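Hoton Desk Sessions: data card

Maintained by Upendo Nyamweya and Stella Waweru. Last edit of this card: 14th August.

What is inside

Hoton is a collection of short recordings of desk work: laying out sheets, moving small things from one side to the other, putting pens back, clearing the surface before the next task. It has 2,356 recordings, made at 11 desks. Every recording has one line of text which says what the person wanted to do.

The desks belong to two sites, Jokstead and Damon. At Jokstead the desks are narrow and stand against the wall. At Damon they are wide, and two people can work side by side. Please do not mix the site names with the older folder names from May, they were different.

Surfaces

We write the surface in the field "surface" with one of these words: white, wood, dark, cloth, other. White is the most difficult one. When a white sheet lies on a light desk, the border between them is hard to find, and a shadow can look like a fold. For this reason we do not say "paper" or "tabletop" in this field, only the color. If the annotator was sure that it is paper, it goes in the field "notes".

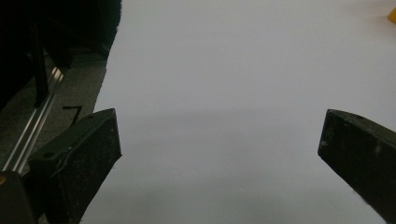
Surface: white. Held: nothing. Small yellow-orange object at upper right, not named.

Objects which are only a little visible get the label "partial" and a color. We do not guess the name of the object from other recordings of the same desk. Stella Were checked 41 recordings where the first annotator had guessed, and she changed the labels back to color only. Her changes are in the file changes_partial.txt.

Labels

Each recording was read by two annotators. If they did not agree, Faith Lukumay made the decision and wrote a short reason. Spelling is American, so "color" and "gray". Old labels with "grey" still exist in the Damon part and we will correct them in the next version.

The field "held" can be empty only if the annotator skipped it. When nothing is held, it must say "nothing".

Known problems

The desk lamp at Jokstead was replaced in May, and white surfaces look more blue after this.
Two desks have the same number in the index. Use the site name together with the number.
Some text lines say "tidy" and some say "clear". For us they mean the same.
Files with the prefix Xie are from a test of the index and have no labels.

How to report a mistake

Write to Oduor Laizer with the recording number, the field, and the word you think is correct. Please send one message for each site, and do not edit the label files directly, they are written again at every release.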